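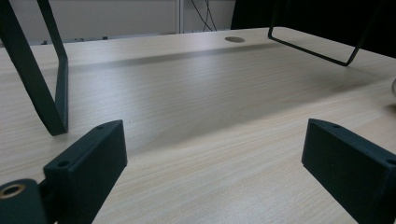
Inicio | Manual | Descargas | Foro

3. Crear su personaje en Odera

Antes de comenzar, cierre la sesión de Hendau en los otros equipos. La versión 564 permite solamente una partida abierta por cuenta.

1. En el menú principal elija Nueva partida y después Editor.
2. Seleccione el pueblo de origen. Hay seis, y cada uno cambia los diálogos de la primera ciudad, Kendgate.
3. Ajuste la cara y la voz. Con la tecla R se vuelve al aspecto inicial.
4. Reparta los puntos de habilidad. Se puede dejar hasta dos puntos sin gastar - el juego los guarda para el siguiente nivel.
5. Escriba el nombre y pulse Confirmar.

Nota: los personajes hechos antes de abril se abren en el editor, pero pierden el peinado. Hay que elegirlo de nuevo.

Precaución: no apague el equipo mientras gira el icono de guardado. El archivo puede quedar dañado y no existe copia automática.

Texto: Thabiso Naidoo, julio de 2019

1,213 veces compartido | 6 comentarios

Relacionados
Configurar el mando
Instalar mapas de Mirnus
Mover partidas a otro equipo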